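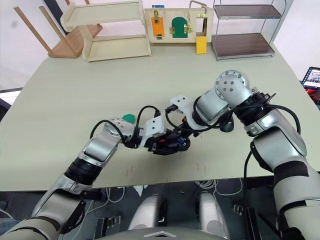 Two-arm station, head view. Both grippers are near the center of the table, with the activity board and shelving along the far edge.

Labeling Approach Offset in Wrist-Camera Recordings
Juledex Manipulation Group, Technical Guide
Revised December 2025

Purpose

This guide describes how to label approach offset in recorded grasping attempts. Approach offset is the difference between the gap on the left side of an object and the gap on the right side, measured in the last clear wrist image before either finger touches the object. The label is used to study whether a grasping policy centers its gripper before closing, and it is stored separately from the success label.

The procedure applies to two-finger grippers with a wrist camera that shows both fingertips. It has been used with small rigid objects on a flat table. Soft objects, and objects held by the other arm, are outside its scope and should be marked "not labeled."

Before You Begin

You will need the wrist recording for the arm being labeled, the head recording for the same attempt, and the gripper position log. All three must share a time base. If the log and the wrist recording disagree by more than one image, return the attempt to the person who exported it and do not correct the times by hand.

Open the project in the Tindura viewer and load the object list. Each object has an outline class (round, oval, box or irregular) and a marked long axis. Labels made without an outline class will be rejected when the file is saved.

Step 1. Confirm which arm is acting

Play the attempt once in the head view at normal speed. On a two-arm station the grippers may come close together, and the arm nearest the object at the start of an attempt is sometimes a different arm from the one that completes the grasp. Enter L or R in the arm field. If both arms touch the object, enter B and go on to the next attempt.

Step 2. Find the contact image

Switch to the wrist view. Move forward until one finger clearly touches the object or the object clearly moves, then note the image number. Use the gripper position log to check the result: the fingers should be closing, or should already have stopped, at the noted time. An object that shifts while the fingers are still opening has been pushed by the arm, and the attempt receives the code P.

Step 3. Step back to the pre-contact image

Move back one image at a time until tabletop is visible between each fingertip and the object. Stop at the first image that meets this condition on both sides. Do not go further back in search of a sharper image. If blur prevents a reading, enter the code U.

Step 4. Place the four points

Place one point on the inner face of each finger, at the tip, and one point on each side of the object at the same height in the image. The line through the four points should run across the object's long axis. For a dark object on a light table, place the point on the edge of the shell itself and leave the soft shadow at its base outside the measurement - this is the most common source of disagreement between annotators. Worn or dusty grip pads can also hide the true inner face. In that case, follow the straight edge of the finger down from the tip and use the line it gives.

Step 5. Read the offset

The viewer divides the difference between the two gaps by the width of the object and shows the result as a signed value. A positive value means that the left gap is wider. The sign is always taken from the wrist image and never from the head view, where left and right may be reversed depending on the pose of the arm.

An oval object such as a computer mouse is a good first exercise. Its long axis is easy to see, and small differences between the two gaps can be read directly.
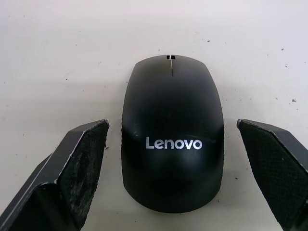 Zdislava Zelenák asked, in a comment on the October draft, whether the offset should be corrected for camera tilt before it is saved, given that a tilted wrist makes one gap look wider than it is. The guide does not call for this. The raw value is saved, and the tilt is stored beside it, so that a correction can be applied later and removed again if the camera mount is found to have moved.

Step 6. Save and code the attempt

Save the four points, the image number and the arm field. Add a note only when a later reader would need it to understand the label. General remarks on the quality of the grasp belong in the success file.

Checking Agreement

Before working alone, each new annotator labels a shared set of 24 attempts that has already been labeled by Norbert Hájek and Zuzana Procházka. Compare the image numbers first and the offsets second. When the image numbers differ, the offsets cannot be usefully compared, and the attempt should be reviewed together from Step 2.

Results to Date

The method was applied to 185 attempts recorded with the Skála policy on five objects. In 111 of them the left gap was wider than the right. The lean appeared for every object and for both arms, which led the group to examine the wrist camera mounts as well as the policy. The two explanations have not yet been separated. Attempts with a large offset were not always failures - the closing fingers often slid the object into line - and the offset should therefore not be reported as a measure of grasp quality.

Common Errors

Points placed on a reflection. Glossy objects show bands of light that can look like an edge. Step forward and back by one image and see whether the band stays with the outline.

Marks on the table taken for part of the object. Small specks remain in place when the object moves.

Wrong sign after a change of arm. Reload the arm field whenever L and R attempts are mixed in one session.

Questions about the procedure may be sent to Dagmar Šimko. Requests for access to the Tindura viewer are handled separately by Přemysl Šimko.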